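Pattern Repeat and Waste in Residential Wallpaper Installation
By Victor Kinyua
18/09/2022
6 min read

We use cookies to improve your experience. By continuing to browse this site you accept our cookie policy.

1. Purpose

This report examines how the vertical repeat of a printed wallpaper affects the amount of material discarded during hanging. The work was carried out with Fermín Ledesma, who cut and weighed the offcuts.

2. Method

Three papers were compared: Budness (plain, no repeat), Mistelel (small repeat) and Grulura (large repeat, offset match). Each was hung on the same test wall with the same paste. Drops were cut with an allowance of 3 inches at top and bottom. Offcuts longer than 40 inches were kept for use above the door and were not counted as waste.
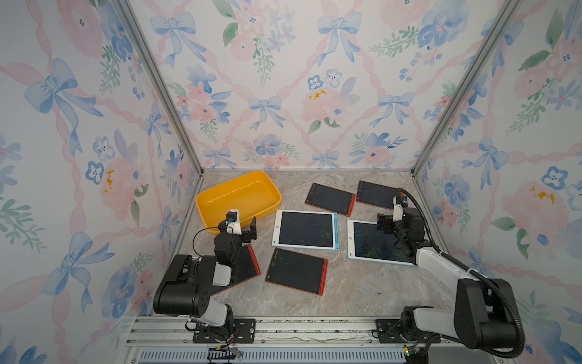
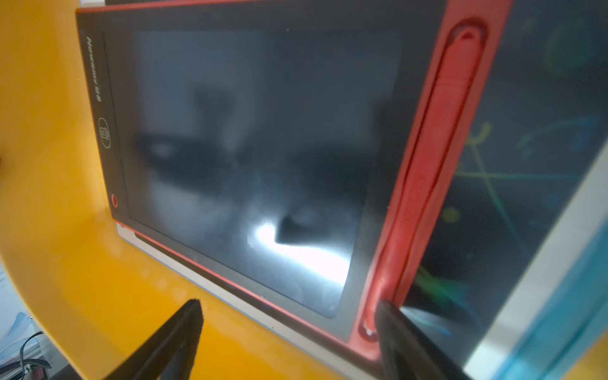
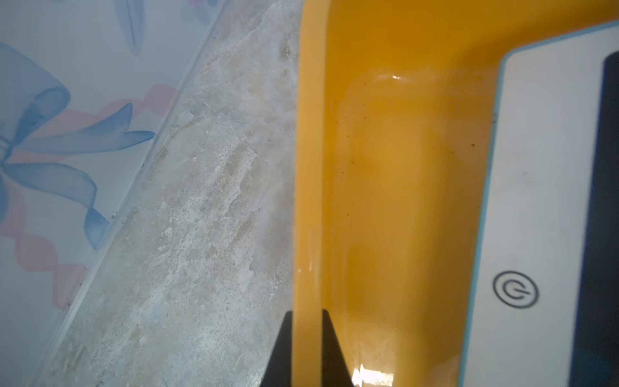 Waste was recorded as a share of purchased weight, and matching errors were logged separately by seam. A seam passed if the print lined up at eye level when viewed from 70 inches. Motifs with long continuous lines were the hardest to pass. On a ribbon design such as the one on the wall panels, with pink bands running behind blue bows, a small vertical error breaks the band at the seam and is easy to see. Scattered small flowers hide the same error better.

3. Results

Budness produced the least waste and Grulura the most. Most of the Grulura loss came from the offset match, which required alternate drops to be started half a repeat lower. Cutting alternate drops from two rolls - the method given in the Lau handbook - reduced this loss but did not remove it. Mistelel fell between the two, with 6 failed seams, all next to the window.

4. Limitations

Only one wall was used, and it was not fully plumb. Weights were taken before the offcuts were sorted by length, so the door pieces had to be subtracted afterward. A second wall with an inside corner will be tested in October.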